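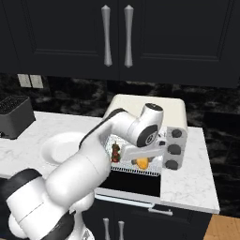
Simulated robot arm reaching into an open toaster oven, with food on the rack

The Clukbridge Kitchen Robotics Open Day was a public demonstration of household robot software, held on 25 February 2018 at the Nasia workshop in Clukbridge. It was organised by Nasia together with the software firm Kadley. The programme was made up of computer simulations, shown on a large screen, and a short talk on how kitchen tasks are prepared for a robot arm.

Background

Nasia began to work on kitchen tasks after an earlier project on sorting post. The first simulated kitchen was drawn by Melur Ginting, who later added doors, drawers and knobs that could be moved by the arm. The kitchen had dark navy cabinets and a white marble countertop, and this design was kept for the open day.

The idea of inviting the public came from Yaneth Giraldo of Kadley. In November of the previous year she had shown the same software to a small group of teachers, and several of them asked if they could come back with their pupils. The workshop had room for 200 visitors during the day, in groups of 20.

Programme

Each group stayed for one session. Retno Raju gave the opening talk, in which she explained the difference between a path that is written in advance and a path that the software must find by itself. After this the visitors watched the toaster oven task. The arm had to bring its gripper through the open door of the oven and come close to the food on the wire rack without touching the housing or the lowered door.

The task was repeated 3 times in every session, each time with a different starting position of the arm. Visitors could choose the position from a printed sheet. Between the runs, Līga Vītola answered questions and changed the speed of the simulation on request. A slow version was often asked for by the younger groups.

In the last part of the session, visitors could steer the simulated arm with a keyboard. The queue for this was long, and in the afternoon the time for each person was made shorter.

Software

The simulation was run with Sinaga, a planning program developed at Kadley. Sinaga checks a planned movement against the shapes of the furniture and stops the arm when two surfaces would meet. At the open day this check could be switched off, so that visitors might compare the results.

Reception

A report by Golshifteh Arabzadeh in the local newsletter praised the clear explanations but found the talk too long for children. She also wrote that the sound in the workshop was poor and that people at the back could not hear the questions. Nasia later placed the printed sheet of starting positions in its reading room, where it may be consulted on request.

See also

Motion planning
Robot simulation
Domestic robot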